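La mujer que me recibe en su cocina lleva toda la vida haciendo conservas, y antes de que yo pueda abrir el cuaderno ya me ha puesto delante un plato con pan tostado y tres cucharadas de mermelada de colores distintos. «Primero se come y luego se habla», me dice, y como yo venía con hambre del viaje no se lo discuto. Me ha pedido que no ponga su nombre, ni el de su hermana, que anda por el pasillo y se asoma de vez en cuando para corregirle una fecha. En Stellby, según ella, todo el mundo sabe ya quién es, y a los de fuera les basta con saber que las mermeladas existen.

El obrador se llama Odera y ocupa la planta baja de la casa. Empezó hace 26 años, con una olla heredada y una higuera que daba más de lo que la familia podía comer. «Yo no quería montar un negocio, yo quería que no se me pudrieran los higos», recuerda. Regalaba tarros a las vecinas, las vecinas devolvían los tarros vacíos con una docena de huevos o una bolsa de membrillos, y los membrillos había que cocerlos también. El segundo invierno tenía el armario de la ropa blanca lleno de dulce y las sábanas en una silla.

Le pregunto cuándo se dio cuenta de que aquello iba en serio, y se queda un rato mirando la ventana, con el paño en la mano. «Cuando tuve que comprar tarros nuevos», contesta por fin. «Hasta entonces todos eran de otra cosa: de garbanzos, de aceitunas, de café. Fui al almacén, pedí una caja y el hombre me preguntó a nombre de quién hacía la factura. Y me dio una vergüenza tremenda, porque no supe qué decirle.» Odera era como su abuela llamaba a la huerta de atrás, y con ese nombre salió la factura.

Hoy trabaja con 8 variedades fijas y alguna que cambia con la temporada. Las fijas son las de siempre – higo, membrillo, ciruela, albaricoque, naranja amarga, mora, tomate y pera – y las otras dependen de lo que le traigan y del humor con que se levante. La de pera lleva una pizca de pimienta, y ahí no admite discusión. La de tomate la hace porque la hacía su madre, aunque se venda poco. «La gente la mira con desconfianza en el puesto, la prueba por educación y se lleva dos tarros», dice, y desde el pasillo la hermana grita que se llevan uno, que no exagere.

De la técnica habla con mucho detalle y ningún misterio. La fruta se corta la víspera y duerme con el azúcar y el limón en un barreño tapado. Por la mañana se cuece en tandas pequeñas, nunca más de dos kilos por olla, porque con más cantidad tarda tanto en espesar que se oscurece y acaba sabiendo a caramelo. El punto lo mira con un platito frío sacado del congelador: deja caer una gota, pasa el dedo, y si el surco no se cierra, aparta la olla del fuego. Tiene un termómetro bueno que le regalaron los sobrinos y que usa, me confiesa bajando la voz, cuando vienen los sobrinos.

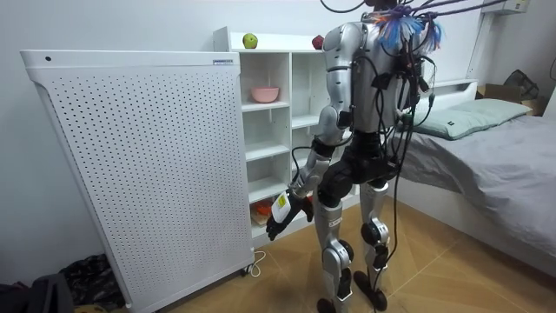
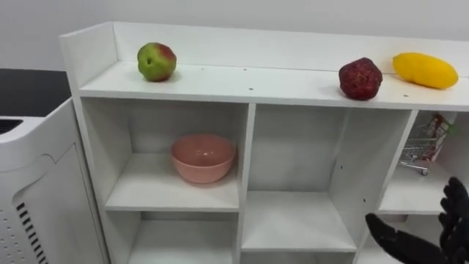 Con la fruta de fuera tardó mucho en hacer las paces. Durante años sostuvo que solo se podía cocer lo que creciera a una mañana de camino, y lo defendía en las sobremesas con un ardor que ahora le da risa. Lo que la hizo cambiar fue el mango, o más bien el mango en compañía. Si se pone uno bien amarillo en la misma balda que una manzana verde de las que empiezan a sonrosarse por un lado, me explica, ya se tiene media receta a la vista: el mango pone el perfume y la manzana la acidez y la pectina, que a él le falta para cuajar. Le costó tres inviernos dar con la proporción, y los primeros tarros eran tan líquidos que los vendió como salsa para el yogur. Se vendieron muy bien, por cierto, y todavía hay quien se los pide.

La receta definitiva salió en enero, en plena temporada floja, y la llamó Zollora, por un cuento que su padre contaba y del que ninguna de las dos hermanas recuerda ya el final. Del primer lote entero salieron 556 tarros, etiquetados a mano en la mesa donde estamos sentadas, con la radio puesta y los pies en un brasero. «Me dolía la muñeca hasta para peinarme», cuenta. Ahora las etiquetas las imprime un taller de Omosex, con un papel que aguanta bien la humedad de la nevera, pero la fecha la sigue escribiendo ella con rotulador. Le gusta pensar que quien abre el tarro ve una letra.

Hablamos también del dinero, tema que ella saca sin que yo se lo pida. El azúcar ha subido, el cristal ha subido, y hay meses en que la cuenta se queda justa. Una tienda de la capital le propuso comprarle toda la producción a condición de unificar los tamaños y quitar el tomate. Lo pensó una semana entera, durmió mal, y dijo que no. «Mi hermana estuvo sin hablarme hasta la cena», añade. ¿Y se arrepiente? «Los días de pagar la luz, un poco. El resto, no me acuerdo.»

A media tarde hay que apartar los platos, porque han llegado las ciruelas y no esperan. Me da un cuchillo y un delantal y seguimos la conversación con las manos moradas, ella deshuesando dos por cada una mía y contándome lo de aquella vez que se quedaron sin gas con cuatro ollas a medias y tuvieron que repartirlas por las cocinas de la calle. Cada vecina la terminó a su manera, una con canela y otra con un chorro de anís, y todas siguen diciendo que la suya fue la mejor.

Cuando me marcho me mete en la bolsa un tarro de tomate. Le digo que no hacía falta, y la hermana, que por fin ha salido del pasillo, mete otro.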